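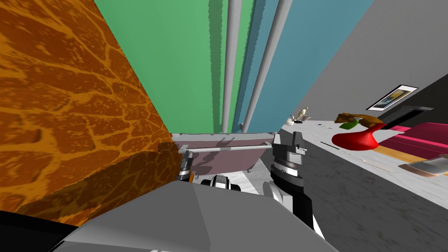 5.2 What we learned from the open day

I'll be upfront that we planned the August open day as outreach and only later decided it belonged in this paper. Heike Meinecke had the idea of putting the simulated apartment on the big projector in the lobby and letting people walk up and watch the Takton controller work, live, with no script and no edited clips. So we did, and 2301 people came through the building between ten in the morning and closing (the door counter at Vusside gave us the number, so it includes folks who only wanted the coffee). The scene we ran most was the basin one, with a gripper near either end of the thin metal rod across the front and the usual household clutter on the marble counter behind, red vase and all. I had expected questions about the arms. What I got, over and over, was "why is the vase tipped?" and "are those walls supposed to look like stairs?", meaning the jagged shadow edges, which those of us who look at this renderer every day had completely stopped seeing!

That turned out to matter for the study. We had asked visitors to press a button whenever they thought the robot was about to make a mistake, and a good share of the early presses lined up with odd lighting and had very little to do with the motion. After lunch we told each group up front that shadows in the simulator can look rough, and the presses settled down a lot. I'd do this from the first minute next time. We kept the morning data in the appendix but left it out of the main comparison with the Bhardwaj baseline.

The second station was smaller, just a monitor on a table, and it showed the close-up gripper view (Figure 5). I was a bit worried it would bore people, given how little there is to look at. Kids loved it, though, and one of them stood there for most of an hour telling the grown-ups which way the fingers should go.
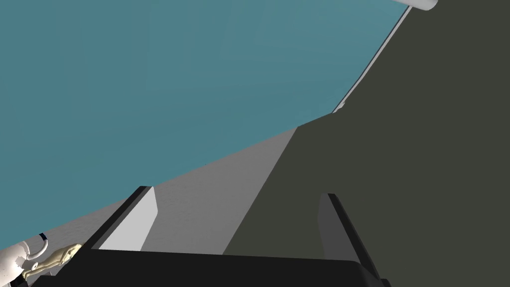 Figure 5. Close-up gripper view from the simulator. The fingers are open and nothing is held between them.

We collected almost 800 button presses at this station, from people who mostly had no robotics background at all. Agreement between visitors was higher here than at the projector, and my own guess is that large plain surfaces leave less to get distracted by. Heike thinks it's the smaller screen and the fact that people stood closer to it. We can't separate the two with the data we have, and the Vonateo logging tool dropped the first 100 entries after a restart, so please read the agreement scores in Section 5.3 with that in mind.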